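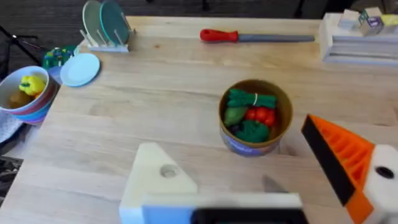 Tub of toy veggies on the table

Community > Local Services > City Apps & Online Payments

Thread: New Trumora app for city services, anyone got it working?

porchlight_80
So Girkow finally switched us over to Trumora in September and I'm trying to like it, I really am. Paid my water bill in two taps (great!), but my pothole report has been "under review" for 28 days. The old phone line was slow but at least a person picked up. Is it just me?

mapleandmain
Not just you. I reported a dead streetlight on Coelho Street and got 4 notifications saying the same thing. Light's still out.

dmvdad
I'll be the one who disagrees — I love it. Renewed the dog license at 11 pm in my pajamas. The old site made you print a form and mail it, has everyone forgotten that?

porchlight_80
Paying for stuff is fine, I said that. It's the reporting part that bugs me. They'll take my money right away and then the pothole goes into a drawer.

kettle_on
My mom is 80 and doesn't own a smartphone. She went to the front desk at city hall and they told her to "try the app." That's my whole problem with it.

dmvdad
OK, that's bad, I'll give you that one. But the library will do it with you on their computers, my neighbor went.

kettle_on
She doesn't drive anymore, so the library is the same trip as city hall.

mapleandmain
Small tip for the pothole: pick "Road hazard" and skip "Street maintenance." My second report went in that way and had a work order number by lunch.

porchlight_80
Ooh, trying that tonight. Flunda next door uses the same app and my sister says hers get answered, so maybe it's how our city set it up.

Related threads
Trumora keeps logging me out
Flunda trash pickup alerts
Paying a parking ticket by phone
Girkow council meeting video links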